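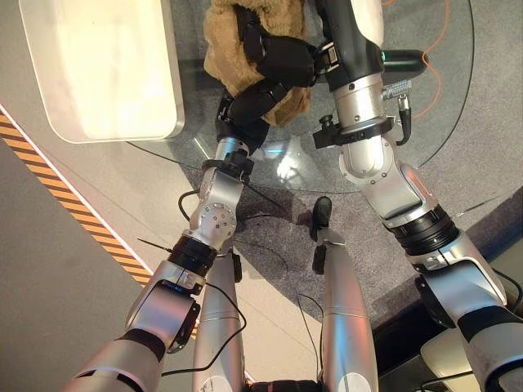
Unplanned Stops During Two-Handed Cloth Folding: Fault Report

Student project report, Prustcombe Robotics Laboratory
Author: Fiachra Mac Suibhne
Date of issue: Thursday, October 29, 2026

1. Purpose

This report records a fault found during the Manole project, in which a humanoid robot is required to pick up, straighten and fold soft materials on a glass table. It sets out what happened, the cause identified and the changes made to the working procedure. The folding results themselves will be reported separately in November.

2. Background

The task was divided into four stages: find the cloth, grasp it with both hands, lift it, and lay it down folded. Both arms are driven by the Pruto control program, which was written by an earlier project group and has been kept in use with small changes. The planned test series consisted of 100 attempts.

3. The fault

During the lifting stage the right arm stopped without a command, while the left arm carried on to the end of its movement. The cloth was pulled sideways between the two hands. In the more serious of the two cases recorded, the left hand continued past the rim of the table and was halted by the operator using the emergency stop. No person was inside the marked area and no injury occurred. The glass was inspected and found undamaged.

The series was suspended after 90 attempts. The remaining attempts were not carried out under the original procedure.

4. Investigation

The log files showed that the right arm had lost contact with the control program for a short period on each occasion. The program treated this as a fault of the right arm only. It did not pass the stop on to the left arm, although both were holding the same piece of cloth.

The loss of contact was traced to a connector on the right arm, which could be made to fail by turning the wrist to the end of its range with the lead pulled tight. The Flavance logging tool had already recorded short gaps in the signal in earlier sessions. These had been marked as minor and were not followed up – an oversight on the part of the project group.

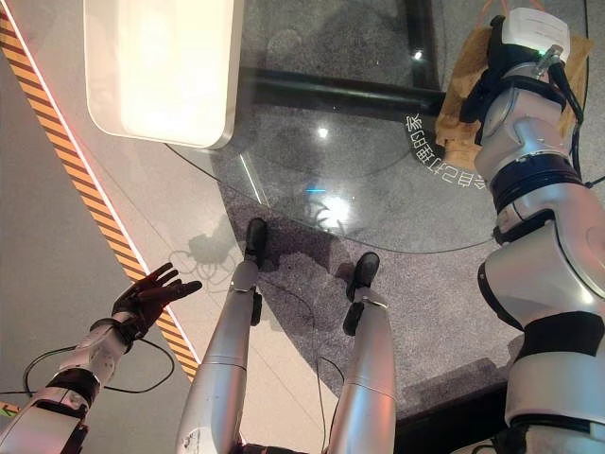

Figure 2. Arms and legs of the robot seen from head height, with the glass table and the floor marking.

5. Changes made

The lead was replaced with a longer one and secured on both sides of the joint. The control program was altered so that a stop on either arm now stops both. The operator must read the signal log before each session, and any gap is to be reported to the supervisor before the arms are powered.

6. Outstanding matters

The behaviour of the hands after a joint stop has not been settled. At present they keep their grip, and the cloth has to be released by hand once power is off. The supervisor has asked for a written procedure for this step before testing resumes.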